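The Bell Ringers of Wivham

Clifford Lévesque had never wanted anything as much as he wanted the costumes to be blue.

"Blue!" he told the whole choir, up on his toes by the piano. "Proper river blue. You're the Nyanda in flood, all of you, and when you come down the aisle I want the back row to lift their feet up."

We were twenty altos and sopranos, plus sixteen men who mostly hummed, and we had been singing together in Wivham since before I could read music (I still can't, really, but I follow Irkis, who stands next to me and is never wrong). We had sung carols and we had sung at weddings. We had never sung an opera, and certainly not one that Clifford had written himself, on the train to Lernis and back, over one whole wet February.

It was glorious. I want to say that first. It had a drowned village in it, and a bell that rang under the water, and a girl who rowed out every night to listen. Irkis was the girl. I was a wave.

"What does a wave do?" I asked.

"Swells," said Clifford happily, and went off to shout at the tenors.

So we learned to swell. We swelled in the kitchen while the urn boiled, and all the way home along the towpath, arms out, with the ducks going off in front of us like fireworks. And in between we sewed, because a river takes a great deal of cloth, more than any of us had dreamed.
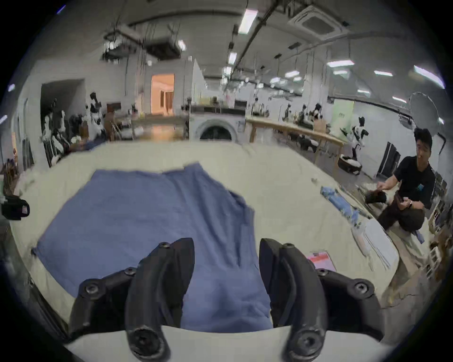
Irkis had found the bell. It came from a farm sale the far side of Lernis, and it had a crack down it as long as my hand, and when you struck it there was a sort of cough and then – oh, then this low, brown, wobbling note that went on and on until your teeth hummed. Clifford cried when he heard it. He made her hit it again and cried again.

"It's flat," said one of the basses.

"It's been underwater for three hundred and fourteen years," said Clifford. "You'd be flat!"

That was in the story, of course, but he said it so firmly that we all looked at the bell with new respect.

I took my sewing everywhere. I hemmed on the bus and in the dentist's waiting room, and one night I dreamt I was stitching the real river, pulling the two banks together with running stitch while the boats bumped along under my thumb. I woke up and went straight down to write the dream out for Clifford, and he put it in! Second act, just before the storm. It's only four lines but they're mine.

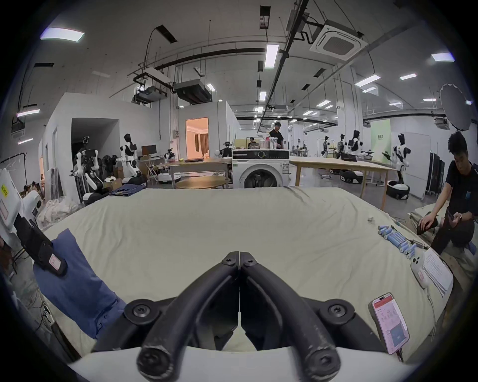 The blue denim, and plenty more cloth still to be dealt with.

On the night there were 160 people in the hall, and more standing in the porch with the doors wedged open. I could hear them breathing. Irkis squeezed my hand so hard that my ring left a dent.

Then the lights went down, and somewhere behind the curtain the bell coughed, and began. I felt the altos fill up beside me, all along the line, and I put out my arms and swelled.

In the third row, a small boy lifted up his feet.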